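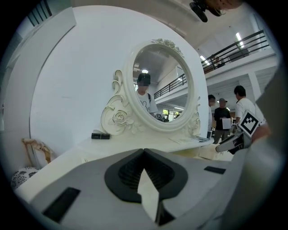

4.2 Does a change of manager lift results?

The belief that a new manager brings an upturn is old and widely held among supporters, and club boards appear to act on it. We are not convinced that our records support it. Of the managerial changes logged in the Stolora match archive, some 80 took place while the season was under way and could be matched to a full run of fixtures before and after. In the five matches after a change, points per match did rise. The trouble is that managers are mostly dismissed at the bottom of a bad run, and a bad run tends to end whoever is standing on the touchline.

To test this we paired each club that changed its manager with a club in a similar slump that kept faith with the one it had. Pairs were drawn from the same division, and no club was used more than once in a season. Figure 2 in the previous section gives the points curve for the clubs that made a change, and read alone it looks like good news. Once the paired clubs are laid over it, most of the climb is shared. What is left is small, and it depends heavily on how the start of a slump is defined. 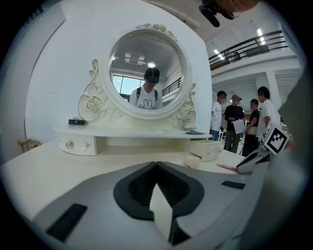
A further worry is the fixture list. Boards rarely act just before a match against the league leaders if a softer one is due the week after, and a caretaker who begins with two home matches against struggling sides has been handed a flattering start. Holtallow's change in September is a case in point. It was praised in the local press as a turning point, yet the opponents in the weeks that followed were among the weakest the club met all year. Vusedton made its change ahead of a much harder run and was judged to have blundered. We can find little in the playing records to separate the two decisions.

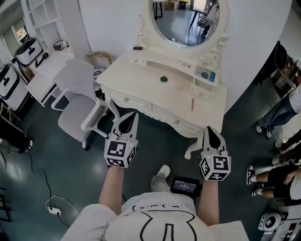 Tamsin Orrell

It may be objected that points are too blunt a measure, and that a new voice in the dressing room shows up first in effort, shape or the treatment of senior players. Perhaps so. But the studies that make this claim lean on interviews given after the results are known, when players have every reason to speak well of the person who now picks the team. The Escobedo survey, often cited in support, asked its questions only at clubs where the new manager was still in post - a choice that leaves out the failures altogether.

We do not claim that managers make no difference. Our sample is too thin for that, and the pairing is only as good as our reading of what counts as a similar slump. The narrower point is that a short run of better results after a dismissal is weak evidence for the dismissal. Section 5 repeats the comparison with away matches only, where the gap between the two groups shrinks again.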